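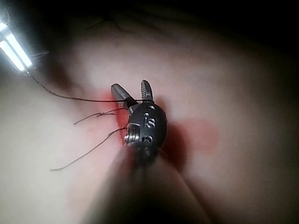 Senan Scanlon wrote to us after the last notice on bench equipment to say that the Prerketti kit had saved his laboratory a return shipment, but that the cable gauge in it was "the only part worth the money," and he asked whether the rest had been tested over a full term.

It now has been. The Vesano Skills Laboratory has used the Prerketti Setup and Care Kit on its two-arm suturing cell through one complete teaching block, and the following review sets out what was found. The laboratory purchased the kit at the list price of $2786. No discount or loan was requested.

162 shares | 47 comments

Reviewed 19/11/2024

Scope of the review

The cell is used for suturing on soft practice pads. It has a left arm and a right arm, each carrying a wristed needle driver, with small cameras near the wrists and a fixed camera over the work. It is a training and research cell and has no clinical function. The kit is sold for equipment of this class, and the review should not be read as advice on instruments that are used on patients.

The kit contains a cable tension gauge, a set of jaw alignment blocks, a docking fixture that holds one instrument at a time, a bottle of wrist lubricant with a needle applicator, lint-free swabs, a pad leveling frame, and a license for Dimness, a small program for balancing camera exposure against the lamp. A printed manual of moderate length is included. The electronic copy has a working index and is the better of the two.

Docking and first setup

The docking fixture is the strongest item in the kit. The instrument is seated, the latch is closed, and the wrist is then free to be moved through its range by hand with the shaft supported along its length. Before the kit was purchased, staff supported the shaft on folded towels, and small errors in wrist zero were common at the start of a session. With the fixture, both arms could be zeroed by one person before the first trainee arrived.

Two points require care. The latch closes with very little force and gives no click, so it is possible to believe that an instrument is seated when it is not. The laboratory now requires a light pull on the shaft before any wrist movement. The fixture is also supplied set for right-hand instruments, and the manual places the instruction for reversing it in an appendix.

Cable tension

The gauge reads clearly and holds its calibration. Tension was checked every Tuesday with the instruments cold. The controller log shows 3768 wrist cycles on the left instrument over the period, and in that time one pitch cable drifted low enough to need adjustment. The gauge found the drift before it could be felt at the console. Mr. Scanlon's good opinion of this item is therefore shared.

The adjustment key is less satisfactory. It is short, its handle is smooth, and it is difficult to turn through a small angle with gloves on. Staff have substituted a longer key from the general tool drawer.

Jaw alignment and cleaning

A needle driver that does not close evenly along its length will let a fine thread slip at the moment the knot is drawn down. The alignment blocks address this. Each block has a narrow step, and the jaws are closed on it at low force while the operator looks for light between the faces. The method is simple and repeatable. The blocks are marked in pale gray on white, however, and under the bench lamp the two smallest sizes are easily confused - a drop of paint on one of them has settled the matter locally.

Cleaning takes up more of the manual than any other subject, and with good reason. Red coloring from the pads finds its way into jaw serrations and around wrist pins, and short ends of thread can wind themselves behind the jaws. The swabs supplied are suitable for the jaw faces but too broad for the wrist. A soft interdental brush does that work better. Lubricant should be applied sparingly, and only after the wrist has been wiped and inspected. An excess will migrate to the jaws and from there to the thread.

The routine adopted by the laboratory is as follows.

Before each session: seat and zero both instruments, open and close the jaws through the full range, check closure on the middle block.

After each session: remove thread ends, brush the wrist, wipe the jaws, store with the jaws slightly open.

Weekly: check tension on all cables, lubricate, record the readings.

The leveling frame

Pads from Horobets were used throughout. They are soft, and a pad that sits a little high at one side will cause the arms to meet it at different depths. The frame corrects this with four thumbscrews and a bubble level. It does what is claimed and no more. It cannot correct a pad that has curled in storage, and the claim in the brochure that it suits "all common pads" is optimistic, as the clips do not reach across the widest Horobets size.

After leveling, the setup is proved with a short acceptance run: an incision is made in a fresh pad, and interrupted sutures are placed and tied under normal console control. The operator attends to jaw approach, thread hold, and whether either wrist hesitates as it turns.

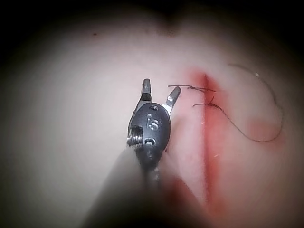 Needle driver with jaws open beside the practice incision; two sutures placed, thread leading off to the right.

The acceptance run has proved more informative than any single measurement. On one occasion both instruments passed on the blocks and on the gauge, and the right arm still dropped the thread repeatedly at the second throw. The fault was in the hand controller, which had lost its grip scaling after a software update. No item in the kit would have detected this. The manual suggests a test run only after repair, and the laboratory would prefer to see it recommended at every setup.

Dimness

The software is the weakest component. Its purpose is sound. Pale pads reflect a great deal of light, polished metal reflects more, and a camera close to the wrist is readily overwhelmed while the edges of the view fall dark. Dimness samples the camera feed, proposes a lamp level and an exposure value, and saves the pair as a profile.

In use, the proposals for the fixed camera were acceptable. Those for the wrist cameras were consistently too bright, and thread detail was lost against the pad until the values were lowered by hand. Profiles are saved without a date or an arm label, and two were overwritten in the first month. The program must also be closed before the controller is restarted, or the camera connection is not released. A revised version has been announced for December, and this section will be amended if it resolves these points. 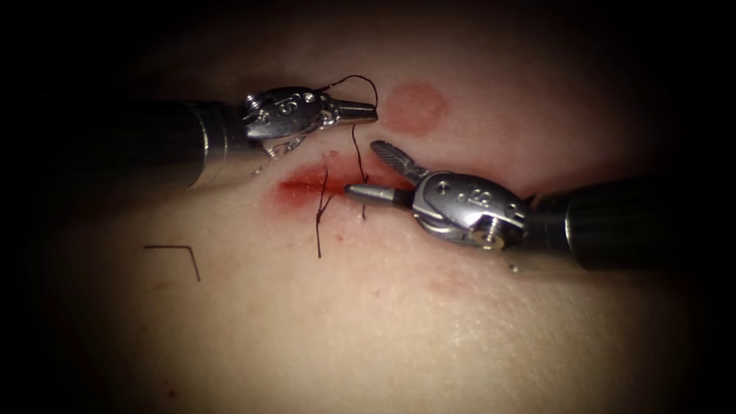

Handover between the arms is where poor setup shows itself first. If the two wrist zeros disagree by even a small amount, one jaw arrives above the thread and the other below it, and the trainee compensates without knowing that the fault is mechanical. Since the docking fixture came into use, instructors have reported fewer sessions lost to this problem. It would be helpful if Prerketti supplied two fixtures so that both instruments could be zeroed side by side. A second fixture is sold separately, and the price was not judged reasonable.

Durability and support

The case is sturdy and its foam has kept its shape. The lubricant applicator clogged once and was replaced by the supplier within the week. A question about the gauge was answered by telephone on the same day. Two written questions about Dimness received only an automatic acknowledgment.

Assessment

Docking fixture: very good
Cable gauge: very good
Alignment blocks: good, poorly marked
Leveling frame: adequate
Swabs and lubricant: adequate
Adjustment key: poor
Dimness: poor in its present version

The kit is recommended for laboratories that operate a two-arm cell on a regular schedule and have no fixture of their own. Laboratories that already hold instruments securely for service should ask for the gauge and the blocks alone, which Prerketti will supply on written request although they are not listed separately in the catalog. Orders should state the shaft diameter and the widest pad in use.

Comments (47)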